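Canned Goods Storage, Unit 3: Gallery
Compiled by Itzel Maldonado

These notes cover the dry storage side of the Jillisberg pantry refit, from the first sorting in February to the present arrangement. Entries are in working order. Shelf codes follow the Tessier labeling scheme, in which the first letter gives the wall and the second gives the height. Some of the codes changed when the door was rehung, and only the new ones are used on this page.

1. Sorting by diameter
Short cans and tall cans were kept together under the old arrangement, which limited stacking to one layer. They are now separated by diameter first and contents second. Fruit, fish and vegetables can share a row if the rims match. Any can with a dent across the seam is taken out at this stage. Small dents on the side wall are accepted.

2. Shelf spacing
The Otudel brackets adjust in fixed steps. The lower shelves were set for two layers of squat cans with finger clearance above. The top shelf takes one layer only. Shelf BC sits one step lower than its neighbors to clear a pipe elbow, and the label strip there is mounted on the underside of the shelf above.

3. Date marking
Dates are written on the lid in grease pencil, month first. Paper labels are left unmarked. The pencil wipes off pull-tab lids more easily than plain ones, so the mark goes near the rim, away from where a thumb lands when the can is picked up.

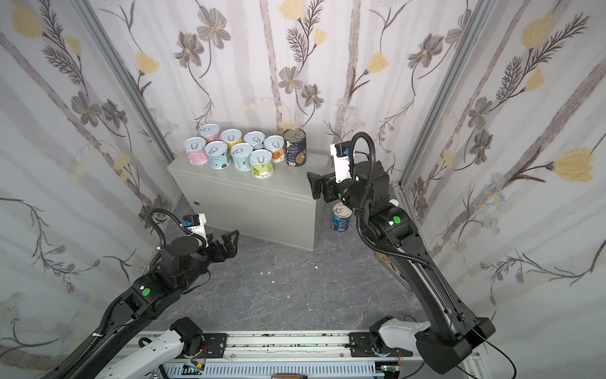
4. Cabinet top
Flat metal tops are treated as short-term surfaces in this scheme. Cans wait there until a shelf code is assigned, and the limit is one layer. Squat cans with pastel labels make up most of the group on the gray cabinet, and the tall navy one with the brass-colored lid stands at the right end. Tall cans go to the end of a row as standard practice, which keeps the shorter labels readable from the front. The pale green label with the drawn fruit and Chinese text is filed under fruit, as is the white one with the orange fruit. The blue and white can on the floor beside the cabinet has its lid open and gets no shelf code. Opened cans are left out of the inventory entirely.

5. Inventory sheet
The sheet has one line per product, with columns for code, net weight, quantity and earliest date. Weight is entered in grams as printed. Where the label gives only drained weight, a D follows the figure. The template holds 200 lines, of which the pantry uses almost 100. A second tab lists products no longer bought, kept so that old codes are not issued twice.

6. Shelf liner
Astach ribbed liner, cut to depth with a utility knife. Ribs run front to back so that cans slide without catching. The first roll was laid side to side on shelf AB and had to be lifted and turned. Offcuts were used under the step stool.

7. Restocking
New cans enter from the back of the row and older ones move forward. On shelves too deep to reach, the row is pulled out onto a tray, loaded and pushed back. Two rows per tray is the practical limit. The tray hangs on the left side of the door when not in use.

8. Still open
Shelf CA has no label strip. The light over the back wall is on the same switch as the hallway, and a separate pull cord has been priced. Glass jars remain in their original place and will be covered on a separate page.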